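Newsletter 25/10/2023
Methods: scoring bimanual policies by where the arms stop

The Dernis bench has been in use since August for a single question: can a two-arm manipulation policy be judged from its failures as well as from its completions? The results are now complete enough to report in short form. The code name for the scoring method is Karolel.

Two arms, one table, everyday objects:

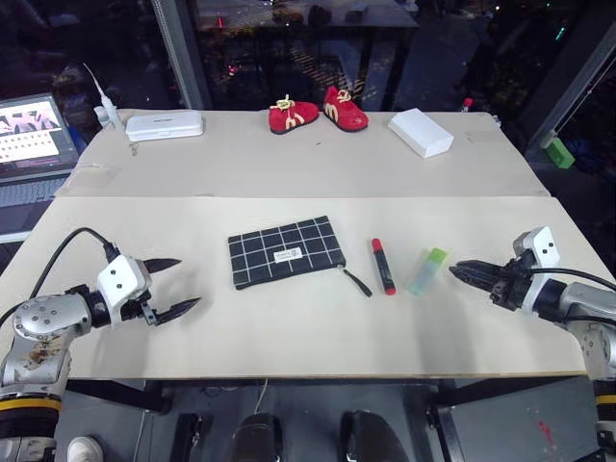
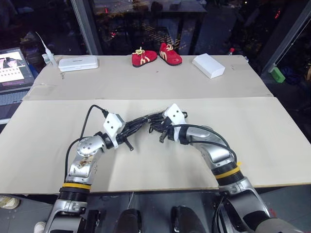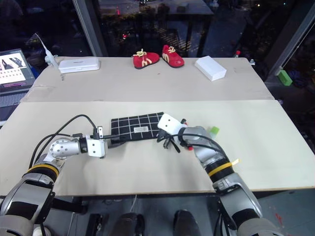
Completion rate is the usual measure for this type of work, and it discards most of what a trial contains. A run in which one gripper reaches the cloth and the other stalls a hand's width away is recorded as a failure, and so is a run in which neither arm leaves its rest pose. Karolel assigns each trial a stage instead. The stages are approach, contact, joint hold and release, and the score is the last stage that both arms reached within the time allowed. Time allowed was 30 seconds for all trials reported in this item. The far panel of the table, with the pair of small red shoes and the white box beside them, is treated as background: nothing on it is a target, and a gripper that crosses the seam towards it ends the trial at whatever stage had been reached.

The data set holds 2,861 trials. Of these, 635 were set aside for calibration and were scored by hand, the remainder by the automatic stage detector. The detector uses joint positions, gripper opening and motor current. It does not use the camera images, which are kept only for checking disputed cases. This was a deliberate choice. An earlier version of the detector relied on vision and performed badly whenever the two grippers overlapped in the head view, a common situation with both arms working near the middle of the table.

We compared 3 policies. All were trained on the same demonstrations and differ only in how the two arms are coupled. In the first, each arm is predicted separately from a shared observation. In the second, the arms share one action output. The third, called Perkton in our internal notes, predicts one arm and then conditions the other on it, with the leading arm chosen afresh at each replanning step.

By completion rate the second and third policies could not be told apart. By stage they could. The shared-output policy tended to fail late, during joint hold, with one gripper opening before the other had closed fully. Perkton failed early or hardly at all: once both arms were in contact, most runs went through to release. Its early failures were nearly all hesitation, with the leading role passing back and forth between the arms and neither committing. Fixing the leader for a longer interval reduced this, at the cost of slower recovery when the cloth slipped.

Agreement between the detector and the hand scores was good for approach and release and weaker at the boundary between contact and joint hold. Thin fabric is the difficult case – the motor current barely changes when the fingers close on a single layer. Rigid objects gave no such trouble. We have not yet corrected for this, and stage scores on cloth should be read with that in mind.

The same trials are being rescored at Stetsiuk with a second detector that was written without sight of ours. Hand scores and joint logs for the calibration set can be requested from the Dernis bench. Video is not included in the release.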